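4. Findings: the sink as a holding place

4.1 How dishes reach the sink

In all of the households we visited, the kitchen sink was used for more than washing. It was the place where things were left between being used and being dealt with, and for most of the day that was its main job. Pelletier's earlier work on hallway tables used the term "holding place" for a surface that takes objects whose next step has not been decided. We use the same term here, although a sink differs from a table in one respect that our participants brought up often. A plate left on a table is in the way, while a plate left in a sink is felt to be already partly cleared up.

The 18 households kept a written diary for the length of the study and were visited twice, once in the morning and once after the evening meal. The diary asked for three things each time a dish was put down after use: where it was put, who put it there, and whether anything was done to it first (scraped, rinsed, stacked or nothing). Households were not asked to change how they did things, and no advice on washing up was given until the second visit was over.

The most common entry was a single item, put in the sink with nothing done to it. This was true of households with a dishwasher and of households without one. Participants with a dishwasher gave two main explanations. One was that the machine held clean dishes which had not yet been put away. The other was that the person carrying the plate did not know whether the machine was clean or dirty and did not want to open it to find out. Dönmez, who carried out the morning visits, noted that the second explanation was given mostly by teenagers and by guests, and that adults in the same homes tended not to believe it.

4.2 The first item

We had expected that a sink would fill at a steady rate through the day. The diaries do not show this. A clear sink tended to stay clear for quite long periods, and once one item had gone in, others followed quickly. Several participants described this in similar words without being prompted. One said that she would wash her own cup straight away if the sink was clear, but would add it to the pile if there was "even a spoon" there. Another, a father of two, said that the first plate was the only one that mattered and that after that he gave up until the evening.

This fits with what Kennedy found in shared student flats, where the first item was also a source of disagreement, as the person who left it was held responsible for everything that came later. In our family households there was less blame but more talk. The first item was mentioned, sometimes several times, and in a few homes it was moved out to the worktop to make the point. Moving it had little effect on what happened next - it was usually put back.

4.3 Sink shape and colour

Not all basins were used in the same way. Where there were two basins, one was nearly always treated as the holding side, and households could say at once which it was. Where there was one deep basin, small things such as teaspoons and lids were lost under larger ones, and participants spoke of having to "dig". Steel basins were described as forgiving. White ones were described as showing everything, and owners of white basins wrote more in the diary about stains from tea and tomato than about the number of dishes. 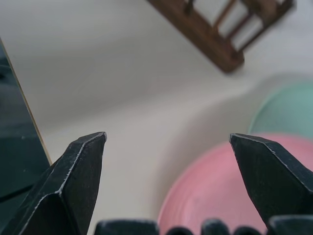
Figure 3. A plate on a smooth white surface.

Colour also affected how soon a dish was noticed. Participants who owned plain white crockery said that it could sit in a white basin for hours without bothering them, while patterned or coloured pieces caught the eye from the doorway. A dusty pink plate with a slightly lighter rim, as in Figure 3, stands out clearly from a pale background, and it was pieces of this sort that participants remembered and could name when we asked them what had been left out. We do not claim that coloured plates are washed sooner. The diary times are too uneven to support this, and in one household the coloured plates belonged to the youngest child and were washed by hand for other reasons. What can be said is that they were talked about more.

4.4 Clearing

Clearing happened in one of two ways. In the first, a single person emptied the sink at a set point in the day, most often after the evening meal. In the second, clearing was brought on by needing the sink for something else, such as draining pasta or filling a bucket. In 5 households this second kind was the only kind recorded. The dishes were then lifted out on to the worktop, the sink was used, and the dishes were put back in. Leclerc has suggested that this should be counted as a move and not as clearing, and we have followed her in the tables.

Participants tended to overstate how long the job took. Asked to guess before they began, one man said that a full sink would cost him 60 minutes, and he finished well before that. He gave the same guess at the second visit. The dread of the task was tied to the look of the pile and to whether pans were in it, and the number of plates had little to do with it.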